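Software corner: what the planner did on its holidays

Those of you who read the December issue will remember that we promised a new grasp planner "shortly". Shortly has come and gone a few times. Version 2 of Omuveo is now on the download page, and the people who kept asking for it are invited to stop.

The main change is in how it deals with long thin things. The old planner treated every object as a box, worked out the middle of the box and went for it. For a mug or a tin of beans this is fine. For a chopstick it gave an answer that was correct on paper and hopeless on a table, and for two chopsticks lying side by side it gave two answers and then dithered between them until somebody pressed the button.

Omuveo now looks for a shared long axis first. If two thin shapes run the same way and sit close enough together, they are planned as one object, with a single closing direction across the pair. You can turn this off with the pair_merge setting, and if your work involves knitting needles you may want to. 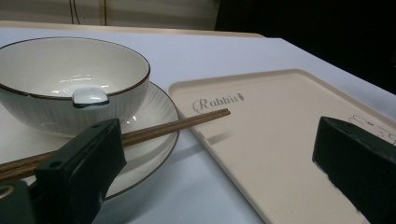

Chopsticks at the saucer, with the bowl and spoon behind and the rabbit tray alongside.

The table setting has been our standard test since Zovov, our perception module, disgraced itself over white crockery. White dishes on a white table are a rotten thing to ask of any edge finder. Zovov used to run saucer and tabletop together into one large pale continent, and the planner, being a trusting sort, believed it. The new release leans on depth near the rims and only asks about colour afterwards. It still has opinions about shiny glaze, most of them wrong, but it now marks those patches as doubtful and the planner keeps away from them.

We ran 500 planning requests on saved views before release. The time limit for each is 90 milliseconds, and anything slower is now dropped and asked for again. Before, a late plan was carried out anyway — with great confidence, on a table that had since moved on.

Known problems: the log viewer still sorts by file name, so run 10 comes before run 2. Spoons standing in bowls are reported as part of the bowl. The settings page forgets your jaw width if you close it too quickly, and we would be glad to hear from anyone who can make it do so on purpose.

Old configuration files will load, with grumbling. Bug reports to the usual list, please, and do attach the log.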